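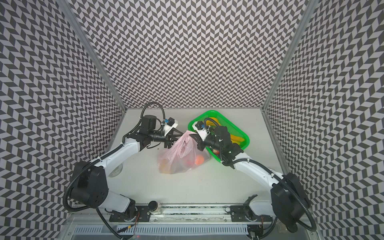
Última modificación: 7/9/26

Buscar cursos Ir

Categoría: Apuntes / Comercio y logística

Tema 4. La unidad de venta y la merma en productos frescos

4.1. Unidad de compra y unidad de venta

El comercio de productos frescos compra en una unidad y vende en otra. El mayorista sirve por palé o por caja; el cliente se lleva piezas, bolsas o un peso cualquiera. Entre las dos unidades hay una manipulación (abrir, separar, pesar, etiquetar) que consume tiempo de personal y que casi nunca aparece en el precio de coste que maneja el encargado. En este tema la llamaremos coste de fraccionamiento.

El fraccionamiento puede hacerse en origen, en el almacén o en la propia tienda. Cuanto más tarde se hace, más margen queda para ajustar las cantidades a la demanda del día, pero también hay más manos sobre el producto y más golpes.

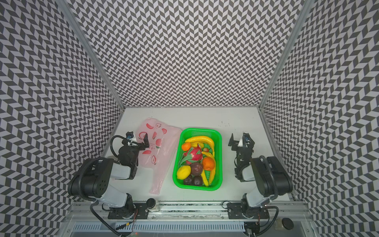
La merma es la diferencia entre lo que entra y lo que se cobra. Se distingue la merma conocida (producto retirado y anotado) de la desconocida (robos, errores de pesada, errores de caja). En fruta predomina la conocida, y buena parte procede del roce y del peso de unas piezas sobre otras. Una cesta de plástico verde, de paredes bajas y fondo de malla, con la fruta amontonada y los plátanos por el borde, sirve para plantear en clase el problema aunque la fruta sea artificial: qué piezas quedan debajo, cuáles tocan la pared y cuáles coge primero el cliente. El resto del apartado trata de cómo se registra esa pérdida.

El registro mínimo contiene cuatro campos: producto, peso retirado, causa y turno. Si falta la causa, el dato sirve para contabilidad pero no para corregir nada. La causa se elige de una lista cerrada - golpe, maduración, rotura de envase, devolución - y no se redacta a mano.

4.2. Envasado y granel

La venta a granel reduce el fraccionamiento y traslada la selección al cliente. El envasado fija la cantidad, acelera la caja y protege algo mejor, a cambio de un coste de material y de un problema conocido: una sola pieza dañada obliga a retirar o a rehacer la bolsa entera. 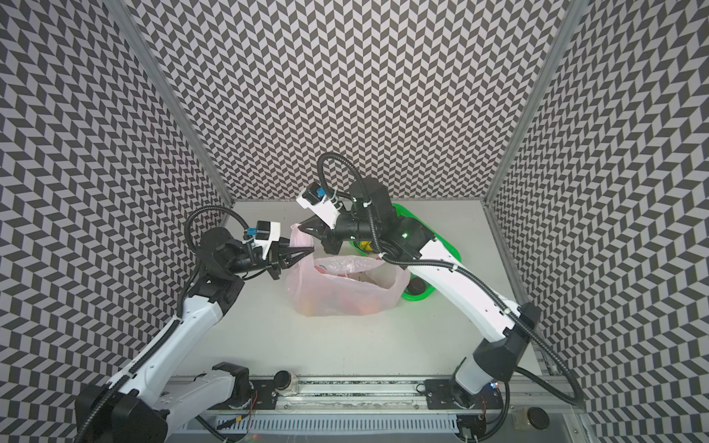
De ahí que la comparación entre los dos sistemas no se haga solo con el precio del material. Hay que sumar el tiempo de reenvasado y la parte del género sano que se pierde con el dañado. En la plantilla Obeidat, que usaremos en las prácticas, estas partidas van en columnas separadas.

4.3. Supuesto práctico

La frutería Clemel, de Stostport, recibe en mayo 1425 kg de fruta de su proveedor Tridik. La merma conocida es del 5 %. El proveedor sirve en palés de 100 cajas y no admite pedidos inferiores a 50.

a) Calcule los kilos vendibles.
b) Explique qué efecto tiene el pedido mínimo sobre la merma en una semana de demanda baja.
c) Proponga dos puntos en los que fraccionar el producto y compárelos.

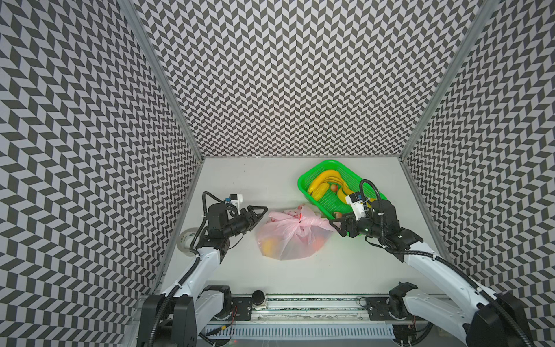 Figura 4. Dos brazos robóticos sobre una mesa blanca.

Para el apartado b conviene repasar la rotación de existencias del tema 3. Se entrega en una sola hoja, con los cálculos a la vista. La lectura complementaria sobre cadena de frío no entra en el examen parcial, pero sí en el final.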